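Dish swap returns to Esstead hall in February

The Esstead community kitchen will hold its second dish swap in February, with doors open from 10 a.m. Residents can bring plates and bowls they no longer use and take home the same number of pieces.
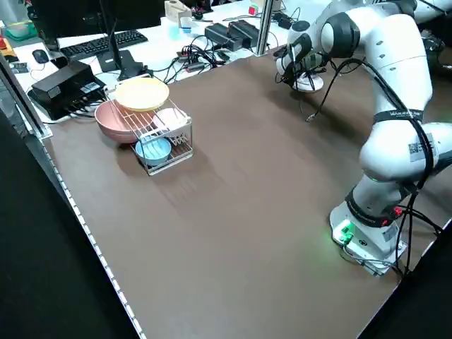
Almost 200 pieces changed hands at the first swap, according to organizer Sioned Edwards. Anything left at the end went to the Hopkin Street shelter.

"People mostly want everyday dishes," Edwards said. "Bring what you would eat your own supper from."

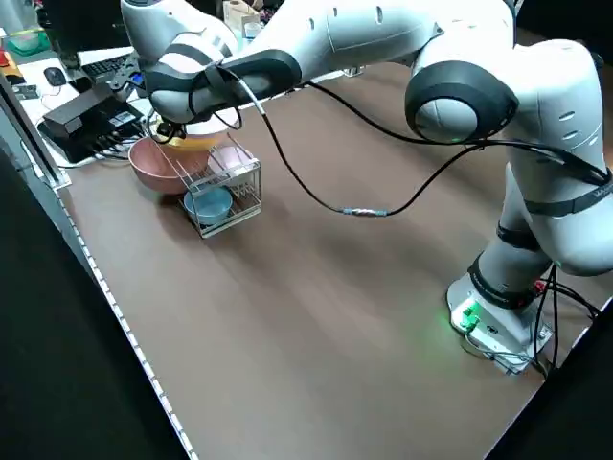
Chipped or cracked pieces will not be accepted, and everything should be washed before it comes in. Odd pieces are fine. A cream-yellow bowl and a larger pink one can go in as a pair, Edwards said, and nobody has to bring a full set. Glassware and pans will wait for a later date. 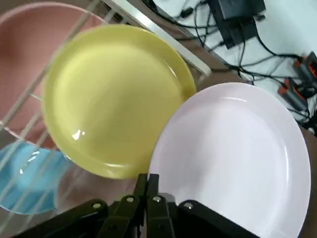 Roos Dewulf will run the check-in table at the Tornasholm Road entrance. Each household may bring up to three boxes. Entry costs $2, and the money goes toward new shelving for the kitchen. The swap closes at 3 p.m.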